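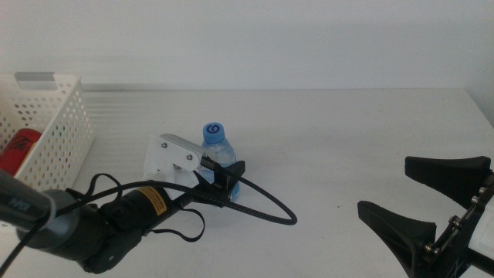 Budget for a second arm

vasanthi_d
Quotes are in and I'm so excited! The Rorkon arm is within reach if we spend January's money on it. Printed fingers cost us next to nothing, so I've put down $440 for spare jaws, cables and screws and the rest goes to the arm. Anything I've missed?

lutfa.g
Cable management! Ours hangs in loops over the table and I'd love proper clips and sleeving in there. Maybe $20 a side.

Renu V
Love the plan, but I'd hold off on the Rorkon. Clodach will do a refurb with the controller included, and you'd have around $500 left for a decent wrist camera.

vasanthi_d
Refurb has a 16 week wait though, and I want to be sorting bottles and cans well before then.

Renu V
Fair, but a new arm with no spare controller is one blown fuse away from a very long wait too.

albertina
With Renu on this one. Also, black factory jaws or white printed ones? I like printed for bottles, you can change the angle and have a new colour by dinner :)

lutfa.g
Printed for me, but keep one factory set in the budget. Vasanthi, can you ask Rorkon what a spare controller costs?

vasanthi_d
Emailing them now!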